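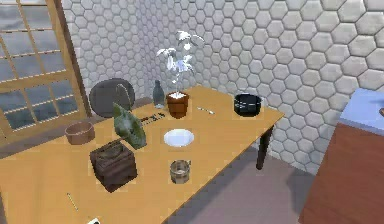 Terracotta pot, pale leaves, cloudy window. Sunday mood.

1/ Okay, I need to talk about old walking paths! I spent the weekend on the one from Greenwood to Indwood and I'm completely hooked.

2/ It's 28 miles end to end, and the first written mention of it is from 1741. Farmers used it to get their geese to market. Geese! On foot! For two days!

3/ The stretch past Bidero is the best part – sunken lane, hedges over your head, blackberries everywhere. I ate so many that lunch got skipped.

4/ Look for the stone markers. Most lean, a few have moss right over the lettering, and the one at the ford has the mileage wrong (it says 2 to Indwood, and my feet strongly disagree).

5/ Small tip: fill your bottle in Bidero. The next tap is at the church, and it's a long climb up to it.

6/ I'm going back in November when the leaves are down and you can see the old field lines. If anyone has walked the Triluvov branch, please tell me how muddy it gets – I have one good pair of boots and big plans for them.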